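# Simulation : la pince voit le reflet de la pince (et s'y attache)

**zvlachou** - posté le 4 juillet 2026

Bonjour à tous,

Je suis Zdenka Vlachou, j'encadre (le mot est généreux) un projet d'étudiants de deuxième année baptisé Akura. Le but : un bras simulé doit pousser un téléphone posé sur une table jusqu'à un repère, puis appuyer sur le bouton d'accueil. Tout se passe en simulation, le bras réel étant réservé aux troisièmes années, qui s'en servent surtout pour se plaindre qu'il est en panne.

Le modèle apprend à partir d'images prises par une caméra virtuelle fixée au poignet. Sur les objets mats, une boîte, une gomme, un cube, tout va bien. Sur le téléphone, c'est une autre affaire. Écran éteint, verre brillant, et la segmentation nous sort deux pinces : la vraie et celle du reflet. Une fois sur deux, la politique choisit la mauvaise, avec une assurance que j'envie. 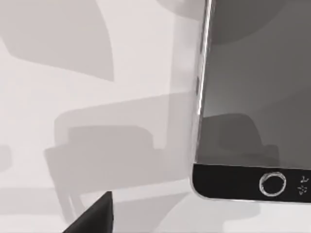
Les ombres portées sur la table n'arrangent rien. Elles ont par endroits des contours à marches, plutôt doux, et quand elles rejoignent le bord métallique le modèle prolonge joyeusement le téléphone jusque dans l'ombre. Il obtient alors un appareil d'une largeur qui plairait à un fabricant de télévisions.

Ce qu'on a déjà essayé :

- baisser la rugosité du matériau de l'écran (mauvais sens, merci, on s'en est aperçus après une nuit de calcul) ;
- ajouter des images d'entraînement : on est passés à 2 124, toutes avec le même éclairage, ce qui m'a été avoué tard ;
- retirer les ombres du rendu. Là ça marche très bien, mais la démonstration se fait avec le décor imposé par le règlement, ombres comprises.

Le règlement de la coupe Skaltelix nous interdit aussi de remplacer l'objet. On peut en revanche toucher à l'entraînement comme on veut. L'équipe a 56 essais pour la qualification et je préférerais qu'ils n'en passent pas la moitié à courtiser un reflet.

Est-ce qu'il faut apprendre au modèle ce qu'est un reflet, ou y a-t-il plus simple ? Les étudiants penchent pour un réseau plus gros. Les étudiants penchent toujours pour un réseau plus gros.

---

**mirabelle_rotule**

Bonjour Zdenka, on est passés par là il y a deux saisons, avec une poêle inox. Je compatis, l'inox est pire.

Plus simple, oui. Dans un simulateur vous avez les masques exacts de chaque objet, gratuitement. Le masque de la pince ne contient que les pixels de la vraie pince, jamais ceux du reflet, qui appartiennent au téléphone. Si votre segmentation sort deux pinces, je parierais que vos étiquettes ne viennent pas du simulateur mais d'un outil d'annotation automatique appliqué aux rendus. C'est très répandu chez les étudiants pressés. Demandez-leur gentiment, en bloquant la porte.

Ensuite, dans l'ordre où je le ferais :

1. Régénérer les étiquettes avec le rendu d'identifiants du simulateur, et comparer aux anciennes sur un petit lot, à l'œil.
2. Faire varier la lumière à chaque image : direction, intensité, taille de la source. Une source plus étendue adoucit le bord des ombres, une source ponctuelle les durcit. Il faut les deux.
3. Faire varier la rugosité du verre entre presque miroir et franchement mat. Gardez une bonne part d'images proches du décor officiel, sinon le modèle devient excellent partout sauf là où on le note.
4. Changer de temps en temps ce qui entoure la scène, pour que le contenu du reflet ne soit pas toujours la même tache sombre au même endroit.

Chez nous, 370 images bien variées ont fait mieux que tout l'ancien jeu. Je ne promets rien pour votre cas, mais ça se teste vite.

Pour les ombres qui « élargissent » le téléphone, regardez si vous donnez la profondeur au modèle. Une ombre n'a pas d'épaisseur, un téléphone un peu. Si le règlement autorise le canal de profondeur, c'est presque de la triche, donc relisez-le deux fois avant d'en parler aux autres équipes.

---

**Steritz**

Réseau plus gros.

---

**pandore_du_56k**

Je complète mirabelle, qui a raison sur l'essentiel et qui avait déjà raison en janvier dans le fil sur les ventouses, c'est agaçant.

La position de la pince, vous la connaissez : elle sort des articulations du bras. Pourquoi la chercher dans l'image ? Projetez le modèle 3D de la pince dans la caméra, gardez la détection qui tombe dessus, jetez l'autre. Dix lignes de Python, une si vous n'aimez pas vos collègues. Notre petit script Kiss fait exactement ça et il n'a aucune autre qualité.

Attention quand même à l'appui sur le bouton. À la descente, la pince et son reflet se rapprochent jusqu'à se toucher sur le verre, et un filtre trop strict supprime les deux au pire moment. Le nôtre a fini par déclarer que le robot n'existait plus. Mettez une marge large à faible hauteur, ou coupez carrément la détection pour les derniers centimètres et finissez à la cinématique.

---

**zvlachou**

Merci à tous les deux. (Steritz, les étudiants t'ont mis un pouce, je décline toute responsabilité.)

J'ai posé la question des étiquettes. Silence, puis quelqu'un a parlé d'un « pipeline hybride », ce qui veut dire que mirabelle avait vu juste : outil automatique sur les rendus, jamais relu. On régénère tout avec les identifiants.

Le canal de profondeur est interdit, article relu deux fois, puis une troisième par dépit. On fera donc lumière et rugosité variables, plus la projection de la pince. Pour l'appui sur le bouton je garde l'idée de finir à la cinématique, il me reste à l'annoncer à celui qui a écrit le détecteur de bouton. Il y tient beaucoup.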